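Manuals > Two-arm bench cell > Section 7: Teaching by demonstration

7. Recording a sorting task by hand and by remote control

Read this before you record anything. The Vemar quick-start card says a new task can be taught "in an afternoon". Plan on longer than that, and plan on throwing away most of your first session.

This section covers the rubbish-sorting task, where the arms pick items out of a bin and set them down on the work surface. Section 8 covers replay. Kyrylo Nazarenko wrote the original procedure and Amanuel Gidey revised it in October after the Utden trials. Where the two of them disagreed, the more cautious version has been kept.

7.1 Which method to use

There are two ways to show the arms what you want. In hand guiding, you take hold of the wrist and move the arm yourself. In remote control, you sit at the leader station and the arms on the bench copy your movements.

Hand guiding feels easier and gives worse recordings for this task. Reaching over the rim of a bin with a person leaning on the wrist produces a path that no sensible operator would choose. Use it to teach rest positions and to check reach. Use remote control for picking.

Note: The sales material claims the two kinds of recording can be mixed freely. We have not found that to be so. Keep them in separate folders and train on one kind at a time until you have a reason to do otherwise.

7.2 Preparing the bench

1. Switch off drive power at the wall isolator and wait for both shoulder lights to go out.

2. Wipe the work surface. Old scuffs and scratches won't come off and don't need to. Crumbs, labels and sticky patches do.

3. Stand the bin on the surface near one side wall, within reach of both grippers. Check reach by hand before you go on. Don't rely on the diagram in the Rojanasak supplement, which was drawn for a shorter arm.

4. Load the bin with light, dry packaging only. No glass, no tins with open lids, nothing with liquid left in it.

5. Follow the sensor cable on each arm from the gripper back past the elbow. It must be tied to the white link and still have a free loop at the elbow end. A cable pulled tight will spoil a recording long before it fails, and the software won't tell you.

6. Open both grippers fully and leave them empty.

7. Restore drive power and bring the arms up to the ready position, over the surface and clear of the bin. 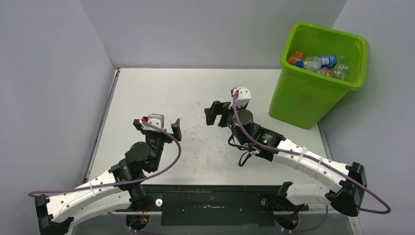
Figure 7-2. Ready position, grippers empty, bin at the right-hand wall.

CAUTION: Keep hands, sleeves and lanyards outside the walls whenever drive power is on and the leader station is live. The arms copy what the leader does, including a bumped handle or a sneeze.

7.3 Recording by remote control

1. Sit at the leader station and line up both leader handles with the arms on the bench. The software will offer to do this for you. Decline, and do it by eye. The automatic alignment moves both arms at once and picks its own route.

2. Press the left pedal to connect. Move each handle a few centimetres and confirm that the matching arm follows. If the wrong arm moves, disconnect and swap the leads at the back of the station.

3. Press the right pedal to start recording.

4. Choose an item lying on top. A bottle on its side is a good first pick, gripped across the body. Leave crumpled wrappers until you have some practice, and clear crushed plastic until last.

5. Lower the nearer gripper into the bin without touching the rim. If you touch it, stop the recording and delete it. A bin that has shifted even slightly no longer matches the start of the run.

6. Close, lift straight up, and carry the item to the open area between the arms. Set it down. Do not drop it from height to save time.

7. Return to the ready position and press the right pedal again to stop.

8. Write down whether the run was good, while you still remember. The software rates every completed run as a success, and it considers a run complete when you press the pedal.

Note: Move at one steady pace. Pauses are recorded along with everything else, and an operator who stops to think teaches the arm to hover. If you don't know what to pick next, stop recording and decide.

Two operators working the same bench should agree on a grip beforehand. At Utden, one came at bottles from the cap end and the other from the side, and the trained result came down somewhere in the middle and closed on air.

7.4 Hand guiding (rest positions and reach checks)

1. Disconnect the leader station and unplug it. The disconnect pedal alone is not enough.

2. Select Free Arm for one arm only. Support its wrist with your other hand as you do so – the arm is supposed to hold its own weight, and almost always does.

3. Guide it by the wrist section. Never pull on the fingers, the sensor housing or the cable.

4. Save the position, cancel Free Arm, then let go. In that order.

7.5 Before you blame the software

If replay misses the item every time by the same amount, check where the bin is standing. If it misses differently each time, look through your recordings for the bad ones you kept because it was late on a Thursday. More recordings of the same poor quality will not help, whatever the Flundholm forum tells you.

If one arm is smooth and the other jerks, go back to step 5 of 7.2.

Continue to Section 8: Replay and supervised running

Questions about this manual: contact the bench support desk | © Vemar | Back to top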